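Soccer gear at home: which cleaning tricks are worth your evening

Every fall the same list of miracle tips goes around the parents' messages. Vinegar in everything. Freeze the shin guards. Put the cleats in the oven "on low." I have run the kit room for long enough to have tried most of them, usually on my own kids' stuff first, and my opinion of the list has gone down every season. What follows is what I do with uniforms, cleats, gloves and balls, along with the tips I'd skip.

Grass stains

The usual advice is to scrub with toothpaste. I don't know who started this. White toothpaste is mildly gritty, so it will take a bit of green off a white sock, and it will also leave a chalky patch that you then have to rinse for ten minutes. On a dark blue jersey it looks worse than the grass did.

Plain liquid laundry detergent, the same one you were going to use anyway, rubbed in with your thumb and left for half an hour, does as well as anything I've bought. Use cool water. If the stain is from a slide and goes across the whole hip, lay the shorts flat in the tub and work from the back side of the fabric so you push the green out the way it came in. Some will stay. Shorts that have been played in for a season are allowed to look like it.

The stain sticks that cost as much as lunch? I did both knees of the same pair of white practice pants, one with the stick and one with detergent. After the wash I couldn't tell which was which, and my daughter guessed wrong.

Mud

Let it dry. I know you want to deal with it right away, and rubbing wet mud is how you get a brown shirt. Hang the thing up outside, go eat, then knock the dirt off with a dry brush and shake it hard. Only after that does it go near water.

The smell

Vinegar is where I get the most arguments. Half a cup in the rinse does help with a jersey that has been balled up in a bag overnight, and I'll give it that much. It does very little for one that has been balled up all week. The claims about vinegar "resetting" the fabric are nonsense as far as I can tell. What helps more is turning everything inside out before washing and not stuffing the machine full. The sweat is on the inside. Wash the inside.

Skip fabric softener on anything stretchy. It coats the cloth, the shirt stops drying properly, and the smell comes back by halftime. Scent beads have the same problem as cologne on a teenager.

Baking soda is fine. It's cheap and it doesn't hurt anything. I have never been sure it does much in a washing machine, where it gets rinsed away in minutes, but shaken into a dry bag and left overnight it takes the edge off. Vacuum it out in the morning or you'll be finding white powder in the shin guards until July.

Numbers and names on the back

These peel for one reason above all others, and it's the dryer. Air dry them. Every year somebody tells me their dryer is gentle. Every year I see the 7 curling up at the corners.

If a number has already lifted, there is a tip going around to iron it back down through a sheet of baking paper. It works sometimes. It depends on the glue, and you won't know which glue you have until the iron is on it. Try a low setting on one small corner, count to five, lift, look. If the edge shines or wrinkles, stop there and bring it to us. Don't use super glue. It dries hard, it cracks on the first throw-in, and it goes right through to the skin side.

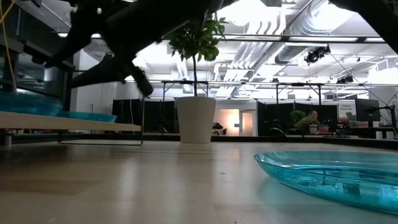 Prernach Soccer Club – Kit Room and Equipment

Cleats

Cleats get the worst advice of anything. I have been told to put them in the dishwasher, in the oven, on the radiator, and in a pillowcase in the washing machine. The first three soften the glue that holds the sole on. The fourth I have seen go all right with cheap molded ones on a cold cycle, and I have also seen it take the sole half off a pair that was three weeks old, so you can decide how lucky you feel.

The slow way:

Knock them together outdoors, soles facing.
Dig out the mud around the studs with an old butter knife or a popsicle stick.
Pull the insoles and laces and wash those separately in the sink with dish soap.
Wipe the uppers with a damp rag, a drop of soap if they need it.
Stuff with newspaper. Change the paper after an hour, then leave them alone overnight.

Newspaper is one of the few old tips I have no quarrel with. Paper towels do the same job if you don't get a paper anymore, but you go through a lot of them. Rice doesn't. You get rice in your cleats.

Real leather needs some conditioner a few times a season. The man who sold me my first pair swore by Trorkier dressing and I used it for years, until I ran out and switched to the ordinary stuff from the shoe repair place. My cleats have not noticed. If yours are synthetic, and most kids' pairs are, conditioner just sits on top and makes them slippery.

On screw-in studs, put a tiny smear of petroleum jelly on the threads when you change them. This one sounds like it belongs on the bad list and I doubted it too. But I have spent a wet evening with pliers on studs that had rusted in, and I've had no trouble with the greased ones.

Goalkeeper gloves

Keepers are superstitious and so are their parents. Spit on the palms if you like. For cleaning, put the gloves on, run lukewarm water over them, and wash your hands with a small amount of mild soap as if you were getting dirt off your own skin. Rinse until the water is clear, press (don't wring) and hang them in the shade by the wrist strap. Direct sun turns the latex to something like stale bread.

There are special glove washes. Yiran Duan, who coaches our keepers, likes the one from Hurach and says the palms stay tacky longer. Maybe so. She also replaces her gloves more often than the rest of us, so I'd want to see that over a full year before I spent the money. Baby shampoo has been good enough for the loaner pairs.

Don't store them palm to palm. They stick together and then they tear, and that's your forty dollars.

Shin guards

Freezing them overnight is supposed to kill the smell. I tried it. They came out cold, and by the time they had warmed up in the car they smelled the way they had before. Wash the sleeves with the uniform. Wipe the shells down with dish soap and water, and let the foam backing dry completely before it goes back in the bag. If the foam has started to crumble, no tip will save it.

Balls

A damp cloth and a little dish soap. That covers most of it. Please don't leave a ball soaking in a bucket, whatever the video said, as the stitched ones take in water and get heavy.

Two habits do help. Wet the needle before you push it into the valve (a drop of valve oil is better, cooking oil gums up), and use a gauge. The thumb test is worthless. I have watched grown men press the same ball and disagree about it. The right pressure is printed near the valve, and a cheap gauge costs less than a replacement bladder. In winter let a little air out before the ball goes into storage and keep it somewhere that doesn't freeze.

For a slow leak, the internet recommends tire sealant. It will plug the hole, and then it will settle in one spot and the ball will wobble through the air like a thrown potato. Good for the backyard. Not allowed in our bags.

The bag itself

This is where the smell lives, and people wash everything except the bag. Empty it, turn it inside out, scrub the seams with soapy water and leave it open outdoors for an afternoon. Throw away whatever the banana turned into.

Those charcoal pouches that promise to keep a bag fresh for a year: I had two in mine. I couldn't smell any difference with them in or out, and neither could Liang, who shares the shelf with me and has the better nose. Leaving the zipper open costs nothing.

Marking your stuff

Permanent marker on a care tag lasts a handful of washes. Go over it again at mid-season. Laundry pens claim more, and mine faded at the same speed. Use your kit number as well as a surname, since there are several families here with the same one. The number is on your sign-up sheet. We have an odd glove in lost and found marked 493, a rain jacket marked 1309, and a very nice pair of size 6 cleats with 3063 inside the tongue, and I'd like the shelf space back.

Pickup is at the side door of the clubhouse from 5:30 until practice starts. Knock loudly, the pump is usually running.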